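Elle m'avait prévenue au téléphone : « Vous savez, je parle beaucoup, prenez un grand carnet. » J'ai pris le grand carnet, et j'ai bien fait ! Elle est traductrice depuis des années, elle travaille chez elle, et je voulais surtout savoir comment on fait pour passer ses journées dans la langue des autres sans devenir un peu folle.

« Ah mais on le devient, m'a-t-elle répondu tout de suite. En ce moment je me réveille avec des phrases de 1741 dans la tête. » Elle termine un récit de voyage imprimé cette année-là, pour une petite maison d'édition qui s'appelle Stivus (je ne connaissais pas, leur catalogue est une merveille). L'auteur raconte une traversée interminable, se plaint de la nourriture à chaque page et fait des phrases de douze lignes. Je lui ai demandé si elle les coupait. Cri d'horreur !

« Jamais ! Enfin, presque jamais. Une phrase longue, ça respire d'une certaine façon, il faut trouver où. Moi je la lis à voix haute, je marche dans le couloir, mes voisins doivent se poser des questions. »

Côté rythme, elle se fixe une limite assez stricte. Elle peut traduire jusqu'à 4000 mots dans une très bonne journée, mais elle s'en méfie, de ces journées-là. « Le lendemain je relis et je barre. Les jours où j'ai peiné, en général, je garde. »
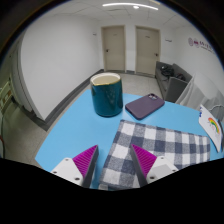
Dernière mise à jour de la page : 1er juillet 2018

On a parlé ensuite des dictionnaires, et là j'ai cru qu'on n'en sortirait plus (je ne demandais pas mieux). Elle en a 64, dont 4 qu'elle ouvre tous les jours et qui tombent en morceaux. Et l'ordinateur, alors ? Elle a essayé Tidier, un logiciel qui range les termes par projet, et elle l'a abandonné en janvier.

« C'était très bien fait, je n'ai rien à dire. Mais il me proposait toujours le mot que j'avais choisi la fois d'avant, et du coup je ne cherchais plus. Or le plaisir, c'est de chercher, non ? »

Je lui ai demandé quel mot lui avait donné le plus de mal dans ce livre. Elle a réfléchi un bon moment. C'est un terme de marine, une sorte de petit cordage que personne n'utilise plus, et elle a passé deux après-midi dessus avant de tomber sur la réponse dans un vieux manuel acheté pour tout autre chose. « J'étais tellement contente que j'ai appelé ma sœur. Elle était très polie. »

Et la suite ? Un roman contemporain, avec des dialogues, des gens qui se coupent la parole, des gros mots ! Elle s'en réjouit d'avance, même si elle avoue qu'elle a peur de faire jurer tout le monde comme un capitaine du dix-huitième.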